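Clevico Adds Second-Screen Mode to Its Living Room Display Line

Print this article | E-mail this article

Clevico has released a software update that lets owners of its living room displays split the picture between a game console and a second source, such as a laptop or a phone. The update began reaching customers in October and will be offered to all current models before the end of the year.

The feature, called Prukarska, was developed at the company's Björklund office. It allows a console connected by HDMI to keep its full picture while a smaller window shows a web browser, a video call or a game guide. The window may be placed in any corner or along either side of the display, and its size can be changed with the remote control.

"Customers have asked for this for a long time," said Marit Viklund, head of display software at Clevico. "Many of them were keeping a tablet on the arm of the couch. We wanted them to be able to put that second screen where they were already looking."

The company tested the feature in 300 homes over the summer. Early versions caused a short delay between the controller and the display when the second window was open. Satish Upadhyay, who led the testing program, said the delay was removed by handling the console signal separately – the second window is now drawn on top of the game picture at the last step.

Owners who turn on game mode will find that the second window is limited to 30 frames per second. The console picture is not affected. Sound from the second source is muted at first and can be turned on in the audio menu, where the two volume levels are set separately.

The update is free of charge. It requires 900 megabytes of storage on the display, and owners with many apps installed may need to remove one or more before starting. Clevico advises customers to leave the display plugged in until the restart is complete.

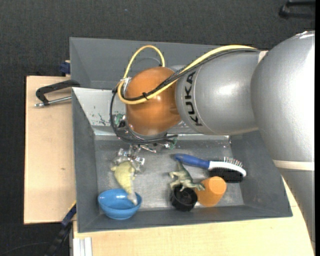 Clevico will present the new mode at the Tisura consumer technology fair, where 80 companies have reserved floor space. Its stand will have two consoles and a row of laptops so that visitors can try the wireless and cabled connections side by side. Doors open at 9 a.m. for trade visitors and at noon for the public.

Ulla Lindqvist, director of customer support, said that help pages for the new mode have been published in English, Swedish and Greek. Customers whose displays do not show the update may start it by hand from the system menu under "Software."

Support for older models is still under review. Vangelis Dimitriou, product manager, said a decision would be announced after the first round of customer reports has been studied.

Related items

Clevico Extends Warranty on Wall Mounts
Choosing an HDMI Cable for Your Console
Ingegerd Wikström Named Head of Audio at Clevico
Tisura Fair Publishes List of Speakers
Wireless Display Problems and How to Fix Them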